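Sauce bottles, and why mine all live in a box now

I have been meaning to write up the condiment situation for weeks, and a couple of you asked after I moaned about it in April, so pull up a chair.

We do a lot of burgers in this house. Burgers, hot dogs, chips with far too much on them – if it can take a squirt of mustard it gets one. For years I bought whatever was on offer, and the fridge door ended up as a graveyard of half-used jars with crusty lids. You know the kind, where you have to run the thing under the hot tap and swear at it. Then I was in the Lunport market in the spring and found a stall selling those plain diner-style squeeze bottles, the ones with the long pointy spout, and I came home with a bag of them. Best money I've spent on the kitchen in ages!

The idea is simple enough. I buy the big catering tub of mustard (Brophy, the one with the blue label, very sharp, makes your nose run) and fill the yellow bottle from it as and when. The tub sits at the back of the fridge and the bottle does the hard work at the table. Ketchup in the red, mayo in the clear one. My other half was sceptical and said it would look like a caff. It does look a bit like a caff. I like caffs.

Filling them is the fiddly part. I started with a spoon, which was a disaster, and then a funnel, which was a slower disaster. What works is a freezer bag with the corner snipped off. Spoon the mustard in, twist the top, push the corner right down into the neck and squeeze. Stop well before the top or it comes up through the spout as soon as you screw the cap on. I have done this more often than I'd like to admit, and mustard on a cream jumper is there for life.

Washing them took me a while to get right as well. The body is easy, hot water and a bit of washing-up liquid and a good shake. The cap is where all the gunk hides, down in the rings where it steps up to the spout. I use one of those tiny brushes meant for reusable straws, and an old toothbrush for the grooves. Leave everything upside down on the rack overnight. If the spout is blocked with dried mustard, soak it in warm water first and then poke it through with a cocktail stick, from the inside out.

They've been living in a shallow Eno box on the middle shelf, on their sides, spouts all facing the same way. Standing up in the fridge door they toppled every time somebody shut it with a hip (me). Lying down they stay put, and the mustard is already near the top when you want it, so there's much less of that rude noise at dinner. I do put a folded bit of kitchen roll under the caps in case of dribbles, and it gets changed when I remember.

Next job is labels. I've got a roll of Himov stickers that are supposed to survive the dishwasher, and I'll let you know how they get on with vinegar.
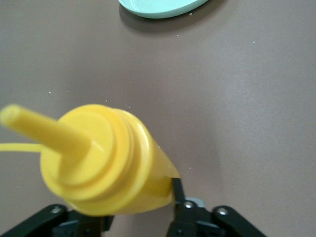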